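The Balloon Head: How Small Workshops Fit and Finish a Thin Mask

By Oddur Mikkelsen

The first thing a maker of paper and fabric masks needs is something to put them on. A flat pattern can be checked with a ruler, but a mask is worn on a curved surface, and most faults show only when the material is bent over one. Wig blocks, plaster casts and foam heads all do the job. An inflated balloon does it as well for most purposes, costs almost nothing and can be resized in a few seconds.

At Skallmont, a two-room workshop above a bicycle store in Hondberg, the balloon has been the standard form for 6 years. The shop makes light masks for school theater, street parades and window displays. Last season it shipped 3051 of them, nearly all in white, to be painted by the buyer. Before that the work was done on foam heads, and the shelf that held them now holds paper stock.

Choosing and inflating the form

A round party balloon is the wrong shape at full size. Inflated to capacity it approaches a sphere, and the rubber is so tight that a fingernail or a rough table edge will burst it. The Skallmont method is to stop well short of that. A partly filled balloon keeps a slight taper toward the neck, and the taper stands in for the jaw.

Size is set with a loop of string knotted to the head measurement of the intended wearer. The balloon is inflated inside the loop until the string sits flat without biting. It is then tied off and left for ten minutes, and the string is checked again. New rubber relaxes a little in that time, and a form that fit at the start may be loose or slightly out of round by the end.

Pale balloons are preferred. Pencil marks show on them, and a strong color will show through thin white material and make it hard to judge an even surface. Dark colors also have a tendency to leave dye on damp paper.

The work surface

A thin white mask is difficult to see against a white wall. Edges disappear, and a small tear or a stretched corner can go unnoticed until the piece is painted. The fitting bench should have a dark top, and a length of black cloth hung behind it gives a clean outline at eye level. The cloth does not need to be pressed. A few creases make no difference as long as it is matte.

Light should come from one side and slightly above. Overhead light flattens the relief and hides wrinkles. Only the tools for the current step belong on the bench, and anything with a point goes in a drawer before the balloon comes out.

Handling thin material

The mask is held by its two side edges, between thumb and forefinger, and opened outward before it is lowered. The pull should be enough to take out the slack and no more. On stretch material, excess tension at this stage widens the eye openings, and they do not always return to size. On paper, it starts a tear at the nearest corner.

The usual error is to bring one edge down first and drag the other across. Rubber grips paper and most synthetics, so the first edge stays where it lands and the rest of the mask skews. Both edges should be held clear of the balloon until the center line is over the pencil mark, then lowered together.

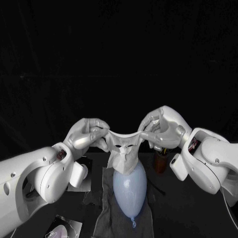

Checking the fit

Once the mask is seated, three places are inspected: the bridge of the nose, the outer corners of the eyes and the line under the cheekbones. A gap at the bridge means the center dart is too shallow. Folds running outward from the eyes mean the sides are too long, and are corrected by trimming the side edge 2 millimeters at a time. A mask that rides up when released is too small for the form, or the form has been inflated past the string.

The side edges are then reinforced. Skallmont uses a narrow strip of Tondport tape on the inner face, where the elastic will be attached. The strip is rubbed down with the back of a spoon – not with a bone folder, whose tip has ended a good many balloons in Hondberg.

Drying and release

Layered paper masks are left on the form overnight. The room is kept at 70 degrees Fahrenheit, and the door stays shut. Warm air expands the balloon and cold air shrinks it, and either movement will lift wet layers along the brow.

To release a finished paper mask, the neck of the balloon is pinched above the knot and a small cut is made below the fingers. Air is let out slowly. A popped balloon pulls away unevenly and can take the inner layer with it. Fabric masks need no cutting and are lifted off the same way they went on, by both sides.

Forms used for fabric can be kept for several days, with the string check repeated each morning. The shop writes the size on the neck in ballpoint. Its order book, kept under the label Um, lists 1663 masks for delivery by June, most of them in the two middle sizes, and the balloons for those are inflated in pairs so that one is always resting while the other is in use.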